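Start with the guest list, and do it before you buy a single yam. For a chieftaincy title or a coronation anniversary held at home, whoever was invited will bring at least one other person, so plan the kitchen and the seating on that footing. We fed 200 at our last one in May, from one domestic kitchen and a borrowed gas ring in the yard.

## Seating the elders

- Put the title holder's chair against a wall, facing the door. People need room to bow or kneel in front of it, so leave a clear strip of floor.
- Chairs with arms go to the oldest guests. Stacking chairs are fine for everybody else.
- Keep the drinks table away from the route to the chair, or the greeting line and the drinks line will get mixed up.
- Write the order of greeting on a card and give it to the person at the door. Arguments about who goes first are best settled the day before.

## Looking after the cloth

Beaded caps and collars should never go in water. Wipe the beads with a barely damp cotton cloth, dry them with a second one, and store them flat in tissue. Check the thread at the back — if one strand is fraying, knot it off now.

Handwoven robes can be aired on a wide rail for 30 minutes, out of the sun. Fold them along a different line each time. Cedar blocks are better than mothballs, as the smell of mothballs is still there when the robe is worn.
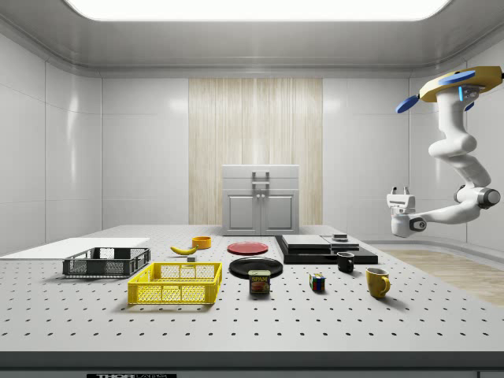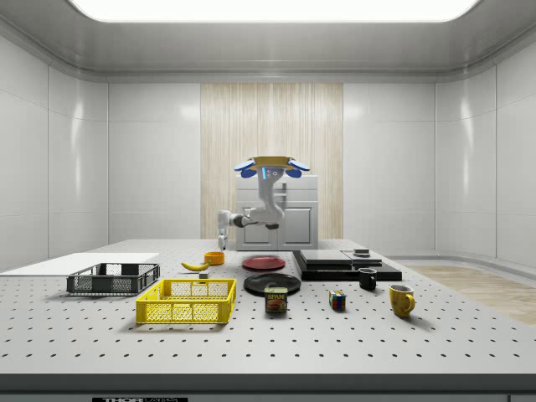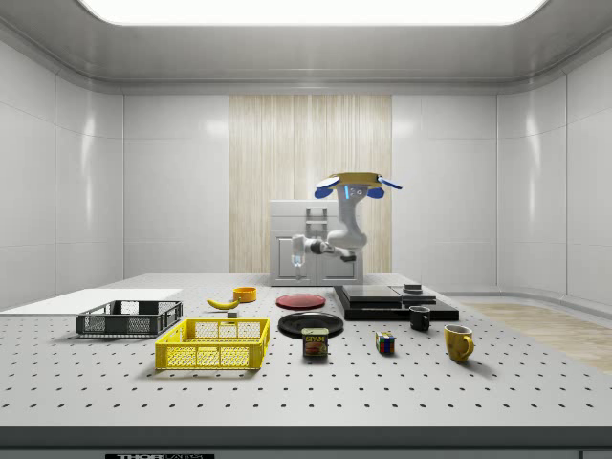
Nouhaila Samir wrote in to say that tissue is no good for beads in a damp house, and that she uses an old pillowcase, washed without softener. She also puts the cap over an upturned bowl so the crown doesn't sink. I have tried the bowl since and will keep doing it.

## Brass and wood

Staffs and bells with brass fittings want a dry cloth most of the time. If the brass has gone dull, use a little lemon juice and salt, rinse it off with a wet rag and dry it at once. Mask the wood next to it with tape first. Carved wood gets a thin coat of beeswax twice a year — put it on with a soft toothbrush and buff it after an hour.

## Kola nuts

Buy them no more than a week ahead. Wrap them in fresh leaves or damp kitchen paper and keep them in a basket in a cool place. Turn them daily and throw out any with soft spots. Set the best ones aside for the presentation bowl and label them, or they will be eaten on the Monday.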